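Pouran Jalali
May 12, 2025

1/ I want to write a little about moving a kitchen table from one country to another, and what I learned about the words people use for wood. It will be long. Please drink something while you read.

2/ We left Piltby in winter and came to Flinholm for my husband's work. The company paid for the van but only up to a certain weight, and the table was heavy. Everybody told us to sell it. I did not want to sell it.

3/ It was not an expensive table. We bought it from an old neighbour, Angharad Kneath, who was going to live with her daughter. She asked for 2 cakes and that my husband carry her wardrobe downstairs. I made one with walnuts and one with orange. She preferred the walnut.

4/ When we arrived, the first removal firm had already lost one box of shoes, so I was afraid to open the blanket. The table had one white ring and a long scratch. The ring was ours, from a teapot. The scratch was new.

5/ I went to a shop here and tried to explain. In my language we have one ordinary word for the lines in wood, and it is the same word we use for veins in the hand. The man in the shop said "grain". I thought he was asking me about rice.

6/ After this I started to keep a list. Grain, knot, burr, sapwood, heartwood. I like heartwood very much. I do not like "burr", I can't say it and people think I am cold.
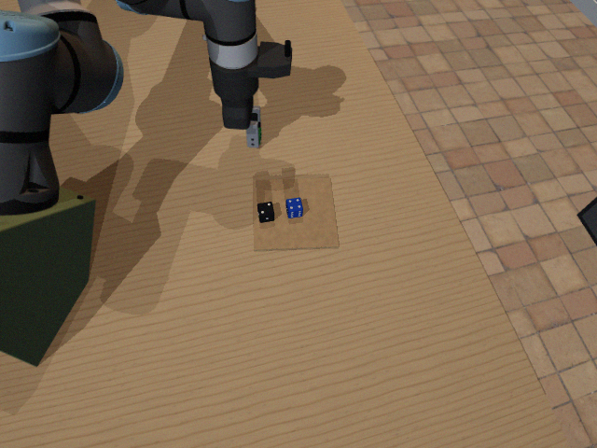
7/ The man sold me an oil and told me to put on a thin coat and wipe it after a short time. I put on a thick coat and went to collect my son from school. For three days everything stuck to the table. His homework has a piece missing and the teacher was kind about it.

8/ So I wrote to Angharad. She doesn't use a computer, so it was a real letter, and her answer took more than two weeks. She wrote: "Rub it along, never across, and stop when your arm is bored." I have put this on the fridge.

9/ I asked for a price to have it done by a professional, because I was tired of it by then. Effiong, the workshop near the station, said 805 for sanding and finishing. A new table of the same size in the big shop on the ring road is 1,720. I went home and rubbed along.

10/ It took me four evenings. You begin with the rough paper and finish with the fine one, and between them you clean the dust with a cloth. I used my mother's old tea towel for this and I regret it a bit.

11/ The white ring is gone. The scratch I left. My son says it looks like the river on the map in his classroom, the one which goes past Bamness to the sea, and he drives a small car along it during breakfast.

12/ Some people asked me under the last thread which oil it was. I have thrown away the tin, sorry. It smelled like nuts and the shop has only one kind. If you are near Flinholm, ask for the man with the glasses and tell him you want the one for tables. He will say "grain" to you also.

13/ One more thing about words. Here they say a person is "part of the furniture" when she has been somewhere a long time. A woman in my evening class said this about herself and I felt sorry for her, until she explained that it was a nice thing.

14/ In June Angharad is coming to visit with her daughter. I've told her she must sit on the side nearest the window, where she always sat. She has answered that she will come only if there is walnut cake, so now I am looking for walnuts that don't taste of the bag.

15/ If anybody knows a good shop for them, please write it under here. I read all the answers, but slowly.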